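Notebook, tool return cell, Bramport workshop

Continued from the last entry. I write this mostly for the colleagues in Dollitz, who will get the second cell in April and who asked what it changes for the people on the benches. The technical settings are in the other notebook.

For those who did not follow: the fitters in Bramport used to put back their own hand tools at the end of a shift. It took 22 minutes on a normal day and longer on a bad one, and the evening people often started by looking for a knife. Now the tools go to the cell, and the two arms put them in the trays. One person from the bench is on cell duty for the shift. This duty rotates, and it is the part which gave us the most discussion.

Today I stayed at the cell with the early shift. We used the four-compartment tray and a small set of tools: scissors, utility knife, tape, pliers. I did not help and I did not give advice, only wrote.

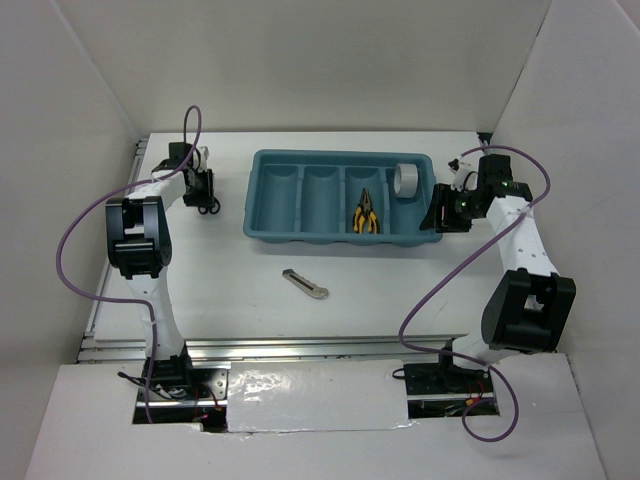 Bramport, March 23, 2021

With pliers in the third compartment and tape in the fourth, the knife was still lying in front of the tray and the left gripper was over the scissors. I noted this moment since the person on duty asked me a good question at it: "If I want the knife now, may I take it?" By the rule the answer is no, you must press the pause first and wait for the lamp. At the old rack you would simply stretch out your hand. For a fitter with many years on the bench it feels strange to ask a machine for a knife, and I understand this.

So the pause is the first thing to improve. The button is on the left side of the cell, and the people come from the right, from the bench. They walk around. It is a few steps only, but they do it many times in a shift and they complain about it every time. I have asked Durovo for a price for a second button. The answer came already: 96 for the part, without fitting. I think we should pay it.

Second point, the order of the compartments. We fixed it in the office and the benches were not asked. The fitters would like the knife at the right end, where the hand comes first. I see no reason against it. Changing the order in the program is half an hour of work. Dollitz, please ask your people before you fix it.

Third point, the knives. They must come to the cell with the blade drawn in. In the old times everybody looked after his own knife, and now somebody else reaches into the tray after you. I have written this on the card, but a card is not enough — it should be said aloud at the start of each shift.

About the cell duty itself. The opinions are divided. Some like it, it is a quiet job and you can sit. Others say they learned to fit, and they do not want to watch. We tried whole shifts at first and this was too long, attention becomes weak. Now we change every 20 minutes when there is a lot of work at the benches, and I see fewer tired faces. But each change also disturbs a bench, so I am not sure that this is the final answer.

One thing I did not expect: they talk less. The tool rack was the place where the early and the late shift met, and much was said there about the open jobs. Now the early shift leaves directly. Twice this month a note about a half-finished job in the Cárdenas order was not passed on. I propose a short handover at the cell, standing, five minutes, paid.

Tools returned through the cell up to this morning: 1480. I give the number for Dollitz because they asked for it. It says nothing about how the people feel with it.

At another moment today only the tape was in the tray, and there was what looked like pliers at both grippers. With two similar tools out, the person on duty wanted to know which goes where, and I could not find it on the card. To be added.
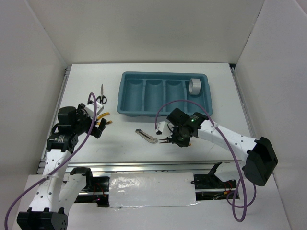 To do before April

Order the second pause button, and ask Durovo about the delivery time.
Ask all benches about the compartment order, on paper, so that the late shift can answer too.
New line on the card for two pliers.
Try the handover for two weeks and write down what gets lost and what not.
Send a copy of this entry to Dollitz. The rotation plan follows separately when the late shift has agreed.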